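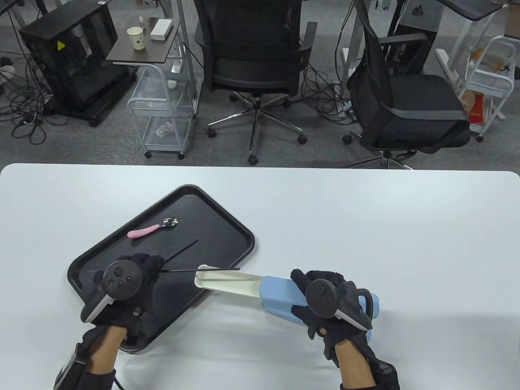 2/ Selling the house contents, part two. I've now got 100 listings up on Listside and I'm starting to see what moves and what sits.

3/ Kitchen stuff goes fast if it's sold in lots. A single spoon gets no messages. Put it in with a tray and a couple of bowls and it's gone by dinner.

4/ Price it to end in a zero. People show up with twenties and I never have change.
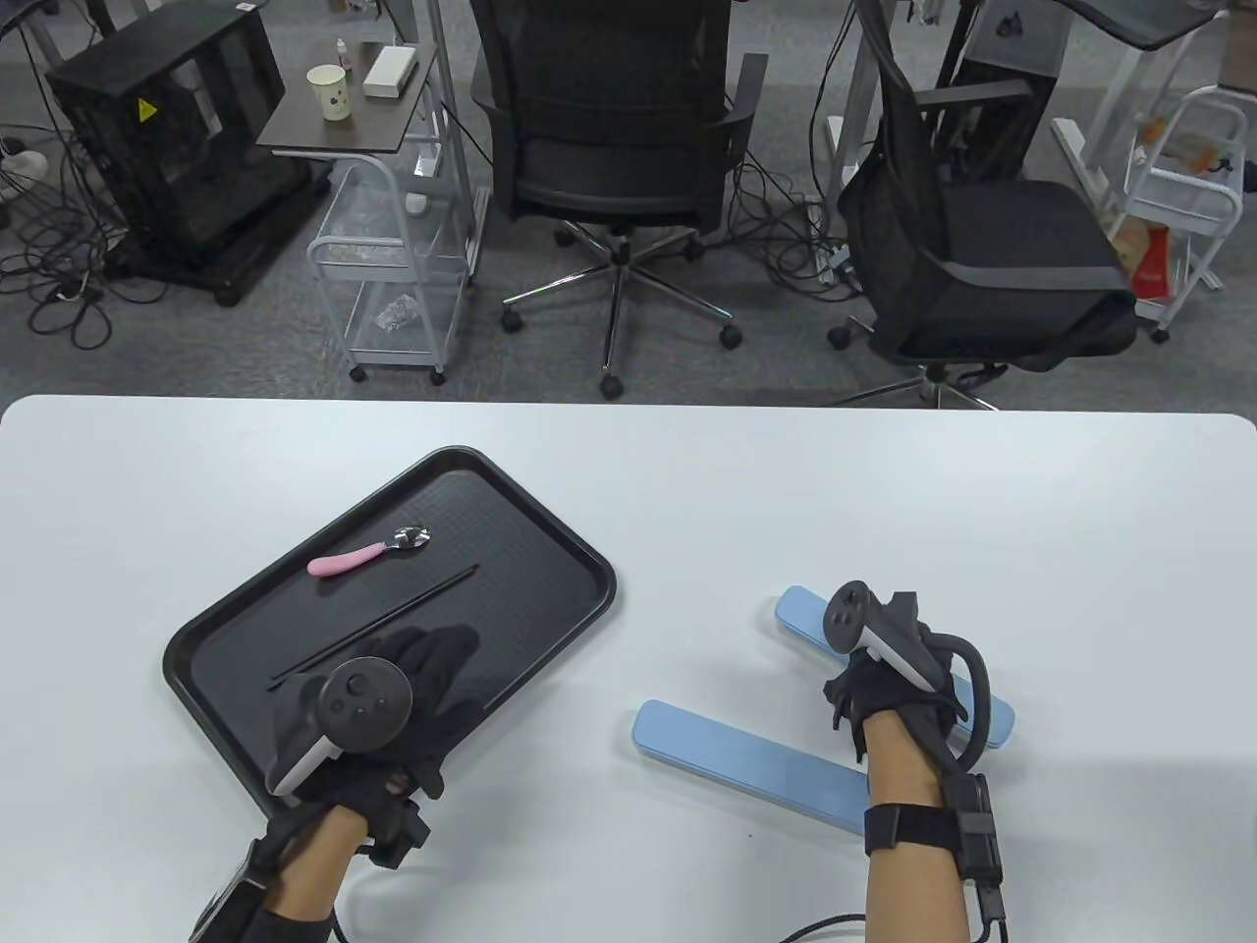 5/ Big furniture is the opposite. The Javholm bookcase has been up since July and I've dropped it to $200. Three people asked if it comes apart. It does - I put that in the first line of the listing.

6/ The Siriwardena lamp sold for $223, which was the asking price. The buyer drove over from two counties away and brought a blanket to wrap it in.

7/ Measure everything before you post. Height, width, depth. Most of my messages were people asking for depth.
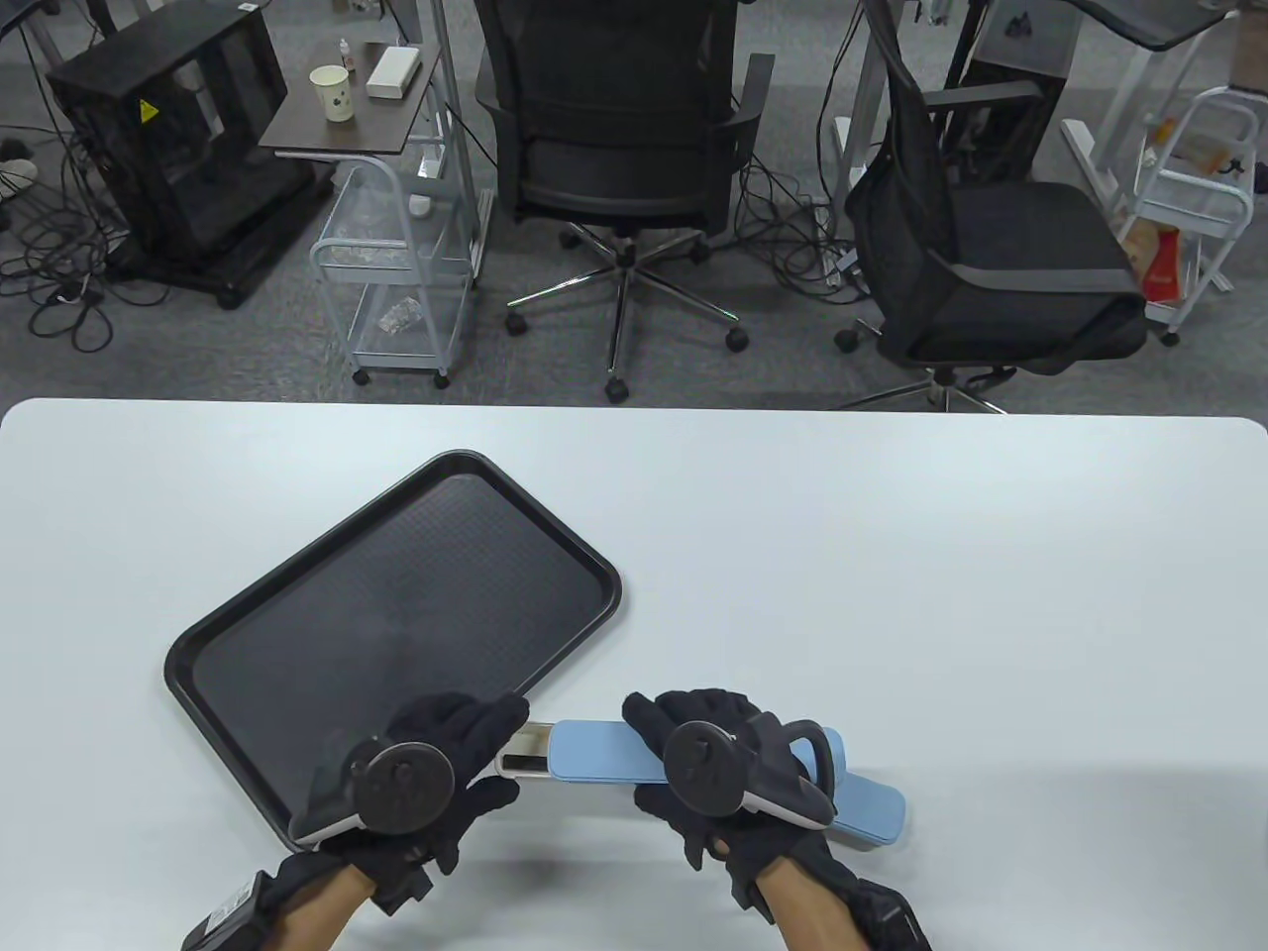

8/ Same goes for school and desk supplies. I held those back until the stores put out their back-to-school racks, and they went in one afternoon.

9/ I don't ship. I tried it with 2 Cumimetti plates and the box cost more than I made on them. Porch pickup only now, cash in the mailbox slot.

10/ Still left: the bookcase, a box fan, a lot of picture hooks and the good ladder. I may keep the ladder.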